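Flindham bakery's "1808" loaf goes on sale, with a few questions attached
By Sioned Mathias
May

A seed cake billed as the oldest recipe in Flindham went on sale this month at Parry, the bakery on the main street, and the line was out the door before 8 a.m. The cake is good. The story printed on the bag is harder to swallow.

According to the bag, the recipe was written down in 1808 by a farm cook and has been "baked unchanged ever since." It calls for butter, sugar, eggs, flour, caraway seed, a little brandy and two teaspoons of baking powder. Anyone who has read the back of an old cookbook will have stopped at that last item. Baking powder as we know it wasn't sold in stores in 1808. Cooks back then raised a cake with yeast, or with beaten eggs and a very tired arm.

I asked to see the original. Rosário Mendes, who runs the ovens at Parry, was friendly about it and brought out a photocopy in a plastic sleeve. It is a handwritten page, brown at the edges, with a date at the top that could be read as 1808 if you wanted it to be. A second date, lower down and in the same ink, is much clearer. It says 1856.

"The family who gave it to us always said 1808," Mendes told me. "I'm a baker. I bake what's on the page."

Is it what's on the page, though? The page asks for "butter the weight of six eggs" and no vanilla. The cake in the shop has vanilla, and the label lists Avico, a baking spread, ahead of the butter. Mendes said the spread keeps the crumb soft through the second day. That may well be so - mine was still soft on day three - but it isn't 1808, and it isn't 1856 either.

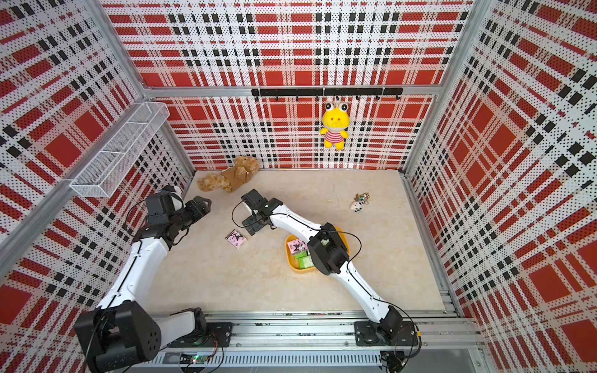

Then there is the price. A whole cake costs more than twice what the shop's plain pound cake does, and the two are close cousins. Caraway isn't expensive. The brandy comes to one tablespoon. What you are paying for, as far as I can tell, is the bag, which was designed by Stivivus, the same outfit that did the labels for the town's "heritage" fudge. Readers may remember how that one ended.

None of this would matter much if the shop called it a nice old-fashioned seed cake. I baked the handwritten version at home, using all butter and leaving out the vanilla, and gave it 3 tries. The first was a brick, and I blame my eggs. The second sank. The third came out dense and plain, with a strong caraway taste and a crackly top, and my household split on whether it beat the one from the store. I thought it did, with strong tea. I would still cut the seeds by half.

Parry says it will look again at the wording when the current bags run out, but would not say how many bags were ordered. The cake is sold whole or by the slice, mornings only. If you go, ask for an end piece - the crust is the best part, whatever year it's from.

COMMENTS

caraway_carl: My grandmother made this and she never measured a thing. Nobody asked her for paperwork.

Denise in Flindham: Thank you for asking about the spread. I paid for butter and I'd like butter.

pan_scraper: Did you use a loaf pan or a round one? My seed cakes always sink in a loaf.
 Sioned Mathias: Round for the third try. The one that sank was in a loaf pan, so you may be on to something.

tworisings: It's cake. It tastes good. Let them have their year.

Contact the food desk | Copyright, all rights reserved | Back to top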